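Against the Single Success Rate

Papers on cloth handling still report one number per task. The Samari benchmark gives a folding score over 151 trials, and a policy such as Govuvora is ranked by it. I think this hides the part that matters - picking one garment out of a pile.

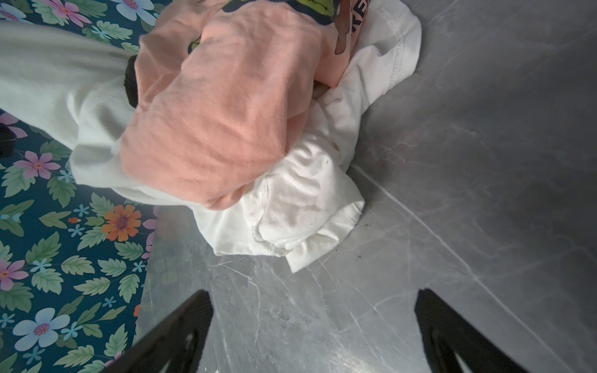
Cerer splits each trial into 4 stages and scores them separately. Two policies with equal totals can then differ widely at the grasp stage. The cost is labeling time, about 3 minutes per trial, and I consider that cheap.
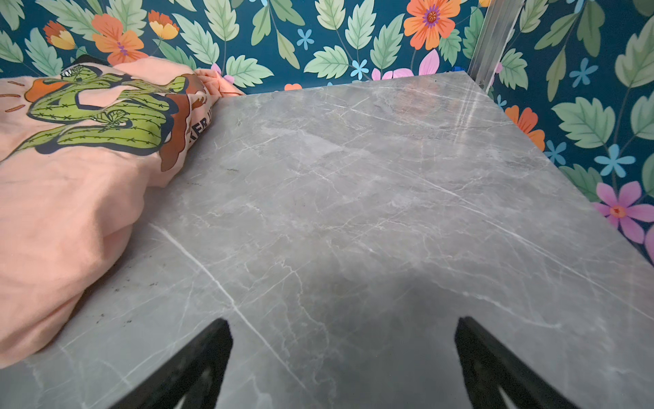 Peach-pink printed T-shirt on a marble-look tabletop, between the wrist-view fingers and the wall.

Sasaki should adopt the same split before its June release.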